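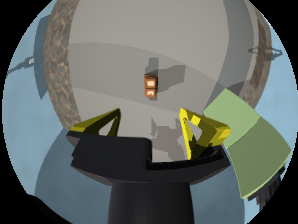
Où en est la restauration du fonds des plans et registres hydrauliques de Flaverville ?

Le traitement des feuillets est achevé pour la série principale, la mise à plat des grands plans est en cours, et la mise en ligne de l'inventaire est reportée au dernier trimestre de la convention.

1er octobre 2024 - Guido Sorrentino, responsable de l'opération

Rapport intermédiaire à la fondation Plondlow
Fonds du syndicat des eaux et moulins de Flaverville

1. Rappel du périmètre

La convention signée avec la fondation Plondlow porte sur une durée de 12 mois. Elle couvre le dépoussiérage, la consolidation, le reconditionnement et la description archivistique du fonds du syndicat des eaux et moulins, déposé aux archives communales de Flaverville. La numérisation n'entre dans le périmètre que pour les pièces dont l'état interdit désormais la communication en salle.

Le document le plus ancien est un procès-verbal de visite des vannes daté de 1751. Le plus récent est une liasse de correspondance relative au curage du bief aval, versée lors de la dissolution du syndicat. Entre les deux, le fonds contient des registres de délibérations, des rôles de cotisation, des profils en long, des plans parcellaires et un ensemble de pièces contentieuses qui n'avait jamais été classé.

2. Traitement des registres et des liasses

La série principale comprend 1219 feuillets après foliotation. Le chiffre diffère de celui de la demande initiale, établi sur la base d'un récolement ancien qui ne tenait pas compte des pièces insérées entre les pages. Les insertions ont été maintenues à leur place d'origine et reçoivent une cote dérivée du feuillet qui les précède. Cette règle complique un peu la saisie mais elle conserve l'ordre dans lequel le greffier du syndicat travaillait, ce qui importe pour les dossiers de règlement d'eau.

Le dépoussiérage a été fait à la brosse souple et à l'aspirateur à variateur, sous hotte pour les liasses présentant des traces de moisissure. Les prélèvements effectués sur ces liasses n'ont pas montré de développement actif. Elles ont néanmoins été isolées avant de rejoindre le magasin.

Les déchirures marginales ont été reprises au papier japonais et à la colle d'amidon de blé. Pour les feuillets attaqués par l'encre ferrogallique, l'emploi d'un adhésif aqueux a été écarté et remplacé par un papier préencollé à la gélatine, réactivé avec un apport d'eau minimal. Les zones perforées n'ont pas été comblées lorsque le texte restait solidaire du support. Près de 10 % des feuillets de la série ont demandé une intervention de ce type, proportion plus élevée que prévu, concentrée sur les registres tenus par le même greffier. L'encre y est nettement plus acide que dans les volumes voisins.

Deux reliures en parchemin ont été remontées. Une troisième, dont les nerfs sont rompus et dont le dos a été recouvert d'une toile collée à une époque indéterminée, a été laissée en l'état dans une boîte sur mesure. Son démontage supposerait de retirer la toile, opération longue et sans bénéfice évident pour la lecture. Nous proposons de ne pas la traiter dans le cadre de la présente convention.

3. Plans et profils

Les plans de grand format étaient conservés roulés, certains sur des tubes de carton acide, d'autres sans âme. La mise à plat se fait par humidification indirecte en chambre, puis séchage sous poids entre buvards et feutres. Le procédé donne de bons résultats sur les plans sur papier vergé. Il est moins satisfaisant sur les calques, dont la réaction dimensionnelle est forte et irrégulière. Après un premier essai sur un calque sans valeur particulière, la durée d'humidification a été réduite et le séchage se fait maintenant sous tension légère, bords maintenus par des bandes de non-tissé.

Les profils en long du canal d'amenée posent une difficulté distincte. Ils sont constitués de feuilles collées bout à bout, avec une colle animale qui a jauni et s'est rétractée. Le décollage complet permettrait une mise à plat correcte, mais il ferait perdre la continuité du tracé, et les cotes altimétriques chevauchent souvent le joint. Il a été décidé de conserver les assemblages, de consolider les joints par le revers et de ranger les profils pliés en accordéon aux emplacements des anciens plis, avec des intercalaires en papier permanent.

Le lavis vert employé pour les prairies irriguées est un pigment au cuivre. Il a migré au verso de plusieurs plans parcellaires et fragilisé le papier sur toute l'étendue de l'aplat. Les pièces concernées sont doublées localement. Elles figurent en tête de la liste des documents à numériser.

4. Conditionnement et magasin

Les boîtes et chemises ont été fournies par la société Skamitley. Le premier lot n'était pas conforme au cahier des charges : le carton présentait une réserve alcaline inférieure à la valeur demandée, constatée lors du contrôle à réception. Le fournisseur a repris le lot sans frais. Le remplacement est arrivé en juin, ce qui a décalé d'autant le reconditionnement des liasses, stockées dans l'intervalle dans leurs anciennes enveloppes kraft.

Les plans mis à plat sont rangés dans les meubles à tiroirs du magasin nord. Les tiroirs inférieurs ne sont pas utilisés, le sol de cette pièce ayant connu une infiltration avant le début de l'opération. Les relevés de température et d'hygrométrie sont stables depuis la reprise du joint de façade. L'humidité relative reste toutefois plus haute que la consigne pendant les périodes de pluie prolongée, sans dépasser le seuil d'alerte. Un déshumidificateur mobile a été prêté par les services techniques et son achat n'est pas imputé à la subvention.

5. Description et inventaire

La description est saisie dans le logiciel Mak, déjà employé pour les autres fonds de la commune. Le plan de classement distingue l'administration du syndicat, les ouvrages, les règlements d'eau, le contentieux et la comptabilité. Le contentieux a été le plus long à ordonner : les pièces d'une même affaire étaient dispersées entre des liasses constituées par année, et l'identité des parties change au gré des successions et des ventes de moulins. Un index des usines hydrauliques a donc été établi, avec pour chacune la suite des dénominations rencontrées.

Les toponymes sont donnés dans la graphie du document, suivie de la forme actuelle lorsqu'elle est assurée. Dans les autres cas, la forme ancienne est seule indiquée. Plusieurs lieux-dits du secteur amont ont disparu au moment du remembrement et leur localisation ne pourra être précisée que par comparaison avec le cadastre. Ce travail n'est pas prévu dans la convention et n'a pas été engagé.

L'export de Mak vers le format d'échange du portail départemental produit une erreur sur les cotes dérivées, celles des pièces insérées. L'éditeur a reconnu l'anomalie et annoncé un correctif. Si celui-ci n'est pas livré à temps, les cotes dérivées seront converties au moyen d'une table de correspondance, au prix d'une relecture supplémentaire.

6. Écarts par rapport au calendrier

Le traitement de la série principale est terminé, conformément au planning. La mise à plat des plans est en retard, pour les raisons indiquées au point 3. Le conditionnement a rattrapé la plus grande partie du décalage dû au retour du premier lot de boîtes. La mise en ligne de l'inventaire, prévue avec la remise du présent rapport, est reportée au dernier trimestre.

Aucun dépassement budgétaire n'est à signaler. Les crédits prévus pour la restauration de la troisième reliure sont disponibles. Nous demandons l'accord de la fondation pour les affecter à la consolidation des plans atteints par le pigment au cuivre, dont le nombre avait été sous-estimé lors du constat d'état. La ligne relative aux fournitures est presque entièrement consommée. Celle de la numérisation n'a pas été entamée, le prestataire n'intervenant qu'une fois les plans stabilisés.

7. Travaux à venir

- Fin de la mise à plat des calques et des profils en long.
- Doublage local des plans parcellaires.
- Numérisation des pièces retirées de la communication.
- Relecture de l'index des usines hydrauliques et contrôle des cotes dérivées.
- Publication de l'inventaire et remise du rapport final, accompagné des constats d'état après traitement.

Les constats d'état avant traitement, les fiches techniques des adhésifs et le détail des dépenses sont joints en annexe. Le constat relatif au procès-verbal de 1751 est provisoire - la pièce est encore sous presse et sera réexaminée avant son retour en magasin.

Contact : archives communales de Flaverville, à l'attention de Guido Sorrentino | © Archives communales de Flaverville, tous droits réservés | Haut de page

Dernière mise à jour : jour de la transmission à la fondation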